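Storing dried beans, lentils and rice

Posted 2022-06-25 by Rafferty Montoya
Filed under: Pantry, Kitchen tips

Dried goods keep for a long time if they stay cool, dark and sealed. Most of the trouble I hear about comes from bags left half open at the back of a cupboard.
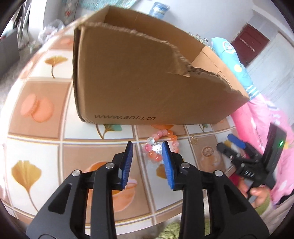
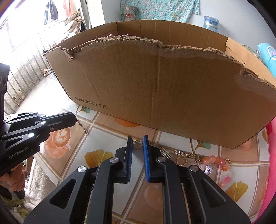 A brown cardboard box on the table, in both photos.

Sort before you store
Tip lentils and beans onto a pale tray in small batches and pick out stones, husks and shrivelled bits. Do this when you bring them home and you won't have to do it again at dinner time. Don't wash them until the day you cook.

Freeze first
Weevil eggs can come in with the rice. Put new bags in the freezer for a few days, then leave them on the bench, still closed, until they are back to room temperature. If you open them while they're cold, moisture settles on the grain.

Jars and tubs
Glass jars with a rubber seal are best for anything you use slowly. Plastic tubs are fine for rice, which goes quickly in our house. I bought mine at the hardware shop in Lalstead and they have lasted well. Check the lids every August or so and replace any seal that has gone stiff.

Label the lid and the side
Write the name and the month you filled the jar. Split lentils look alike once they are out of the packet, and cooking times differ. I cut the cooking instructions off the bag and tape them to the back of the jar.

Don't mix old with new
Old beans take longer to soften, so a mixed jar cooks unevenly. Finish the old lot, wipe the jar out, dry it fully and then refill. If you have a handful left over, put it in soup.

If beans won't soften
Age is the usual cause. Hard water is another. Soak them overnight with a pinch of bicarb, rinse well and start in fresh water. Leave tomatoes, vinegar and lemon until the beans are tender. Kidney beans need a proper boil for at least 10 minutes before you turn them down, and a slow cooker on low won't do that for you.

Brown rice and flours
Brown rice has more oil in it and goes stale sooner than white. Keep it in the fridge if you have room. The same goes for chickpea flour and anything wholemeal. I buy these in 200 g lots. Smell the jar when you open it, and if it smells like old paint, put it in the compost.

Where to keep it all
Keep grains away from the oven and out of the cupboard above the kettle. A low shelf on the cool side of the kitchen suits most things. Spices can go on the same shelf but need tight lids, or the rice will taste of cumin.

Next: cleaning a spice grinder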